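Mezzanine clear-out at Stusireck reaches packing stage

Work to clear the upper floor of the Stusireck building moved on to sorting and packing on Monday. The mezzanine, a hardwood floor of about 200 square feet behind a black metal railing, is being emptied ahead of joinery repairs by Grinon.

Items are brought to a white table and sorted by material. Cardboard, clear plastic and small household goods are recorded separately.

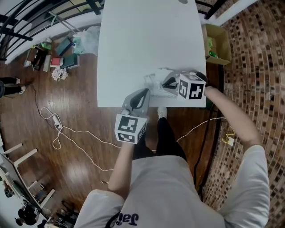
The stock list for both floors runs to 1,183 lines, of which 168 relate to the mezzanine. Artificial flowers and trays will go to the ground-floor store. Cables and power adapters are to be coiled, tagged and passed to Uddin for electrical testing before they are used again.

Sumaiya Herath, who drew up the list, said the load on each stair trip had been limited to 8 kg. "The stairs set the pace. Sorting takes less time than carrying," she said.
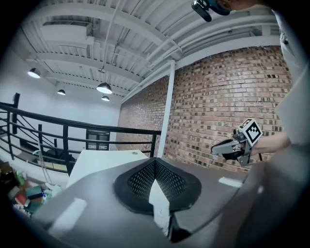
The white table on the mezzanine, with the railing and brick wall behind.

The ducts and pipes under the ceiling stay in place. Cuvo will collect the flattened cardboard in September, and the floor will then be measured for the repairs.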